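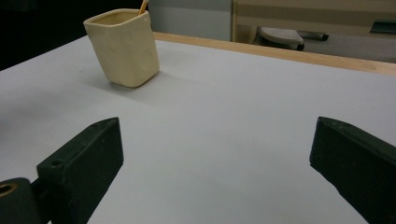 Wusinley doctors question plan to let pharmacies sell unproven home hearing and balance tests

2025-04-05

The Lambrakis Medical Association says it is not persuaded by the provincial government's plan to let pharmacies and supermarkets in Wusinley sell self-administered hearing and balance tests without any check on what those tests can detect, and is asking that the regulation be held back until evidence for it has been published.

Under the draft regulation, retailers would be able to sell the kits from September. No training would be required of staff. No record would be kept of who bought a kit, what result they got or whether they went on to see anybody about it. The ministry describes this as "bringing care closer to home." The Association would like to know what care is being referred to.

"A kit in a box is a product," said Dr. Achilleas Kontogiannis, chair of the Association's community practice section. "It may turn out to be a useful product. I have been asking for the numbers since the consultation paper came out, and what I have received is a second copy of the consultation paper."

The paper runs to 131 pages. Two of them deal with accuracy, and those two pages rely on a manufacturer's summary of a trial in which 30 adults took part. The summary does not give their ages, does not say how many had a known hearing loss beforehand, and does not say how many were told their hearing was normal when it was not. Members who asked the ministry for the full trial report were referred to the manufacturer. The manufacturer referred them to the ministry.

The Association's main worry is the false all-clear. Sudden hearing loss in one ear needs to be assessed quickly, as treatment is less likely to help the longer it is left. A person who wakes up with one dull ear, buys a kit on the way to work and is told by a coloured strip or a phone app that all is well may leave it a week. Dizziness is harder still. It can come from the inner ear, from medication, from blood pressure or from something a good deal more serious, and members doubt that a questionnaire with a tilt sensor attached will tell these apart.

There is a second problem at the other end. People with nothing much wrong will be sent for follow-up, and follow-up is where Wusinley is already short. Referrals to the audiology clinic at Pukside are waiting 17 weeks. The draft regulation contains no new money for the clinic and no estimate of how many extra referrals the kits would produce. A ministry official told a public meeting in Imine that the effect on wait times was expected to be "neutral to favourable." The Association has asked for the modelling behind that phrase and has been told it is being finalized.

"I'm told people want convenience, and I'm sure they do," said Dr. Kontogiannis. "My patients in Imine want convenience as well. What they would find convenient is an audiologist. There hasn't been one there for years, and I don't see how a display beside the cough drops replaces one."

The Association is not asking for home testing to be banned. Some members use screening tools in their own offices and speak well of them, and several told the section they would be glad of a reliable kit for patients who live a long way from a clinic. They would want to see it tested on those patients first.

The Association is calling on the ministry to:

Publish the full trial report, including missed cases, before the regulation goes any further.

Require each kit to state on the outside of the package what it cannot detect, and to list the symptoms that need same-day medical attention whatever the result says.

License the premises selling the kits, with a named pharmacist responsible for answering questions at the point of sale.

Set out in writing how follow-up appointments at Pukside will be paid for and staffed.

Review the whole arrangement after its first year, using data collected by someone other than the companies selling the product.

The ministry has said the last item would be "burdensome for industry partners." The Association notes that patients were not mentioned in that reply.

Written comments on the draft regulation can still be made through the ministry's consultation office. The Association's own submission is available to members and the public on request from its Wusinley office.

Ends

Notes to editors

The Lambrakis Medical Association represents family physicians and specialists practising in Wusinley, Pukside, Imine and the surrounding district. It receives no funding from makers or retailers of hearing tests or hearing aids.

Dr. Kontogiannis is available for interview. Requests should go to the Association's media desk during office hours.

Anyone with sudden loss of hearing, or with dizziness accompanied by weakness, slurred speech or severe headache, should seek emergency care.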